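Sep 22, 2008

Workshop notes, Cullthorpe, soft covers
3 min read
12 comments

Carried on with the grey plush. Wayne had the second roll opened out before I got in and had already marked a flaw near one end, a pulled line across the width. We can cut round it. I have written the position on the roll ticket so Clive doesn't lay a full length over it by mistake.

Pile direction is still the main job. On the April batch we cut two tops with the pile running opposite ways and did not see it until both were under the window. They looked like two different greys. Since then every piece gets a chalk arrow on the back, pointing the way the pile lies flat. Chelsea checked all of today's and found one with no arrow at all. Brushed it by hand, decided, marked it.

Tried the wash again on offcuts. 384 g of the plain soap flakes to the big tub was too much and took three rinses. Halved it and got the same result with one rinse. The offcuts are on the line at the back, pegged by the edge. Pegging in the middle leaves a dent in the pile that a brush won't lift. Steam gets most of it out if you hold the iron well clear.

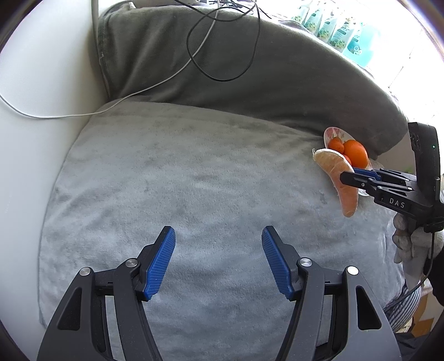 Shading is what Neville and I disagree about. He wants every cover brushed to one even tone before it is passed. I say it won't stay like that for five minutes once somebody has put a hand on it, and a customer who has bought plush knows what plush does. The light grey blanket laid out by the white wall is a fair case: darker brushed patches, some shallow wrinkles, and a bluish cast lower down, against the darker grey behind it. I would pass that on shading. Neville would have the brush out. We have agreed to brush once in the direction of the arrow, then leave it alone, and to put a line about it on the care card. Chia-jung is writing the card and wants it under 10 lines.

Hems. The darker grey is thicker and the machine does not like turning it twice. Single turn with tape over the raw edge went through without trouble. Longer stitch, lighter foot. Clive did a sample with a double turn to prove it could be done and it could, but it stands up like a pipe and you would feel it through a sheet. Single turn from now on. Sample is pinned to the board with his name on it.

Curved ends: cut the paper pattern first and walk it round the edge before touching the cloth. Ease the fullness in with pins close together on the bend. I had one pucker, unpicked it, and the needle holes closed up when steamed.

Lint is bad. Sweep before lunch as well as at the end of the day, and keep the white cotton on the other table. Wayne's black jumper is a lost cause.

To do:
Order tape from Mandum, dark grey, the wider one.
Ask Plitum whether the next roll comes from the same dye lot. If they can't say, cut all the matching pairs from what we have.
Sharpen the long shears.
Chelsea to redo the arrow note on the wall in bigger letters.
Leave the washed offcuts until they are dry right through, then brush half and compare.

Shared 10 times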